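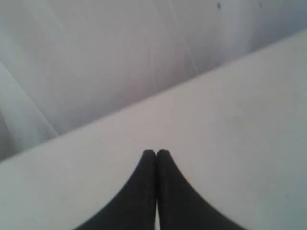 Home | Units | Handouts | Lab bookings | Contact

Handout 4: Care of the gripper on the Skiria cell
Prepared by Kazimiera Borkowska, 21/11/2018

In this session we learn how to check and change the fingers of the gripper. Please read the whole page before you touch the cell.

Before the work
Put the arm in the service position and press the stop button. Hang your tag on the switch. Hubert Baran keeps the tags in the grey drawer.

Checking the closed fingers
Close the gripper with no part in it. The two tips should be at the same height, or very near. A thin line of light between the fingers is normal for this model. If the line is much wider at one side, the finger was mounted crooked and must be taken off again.

Look also at the surface of the fingers. Wipe them with a dry cloth, no solvent. Black dust on the cloth is a sign of wear and you write it in the log.

Changing the fingers
Each finger is held by 2 screws. Loosen both a little, then remove them. The new fingers are from Walczak, shelf 13. Always change the pair, also when only one is worn.

After this, run the homing program and recognise the zero position again from the menu. Questions to Funmilayo Danladi in the lab.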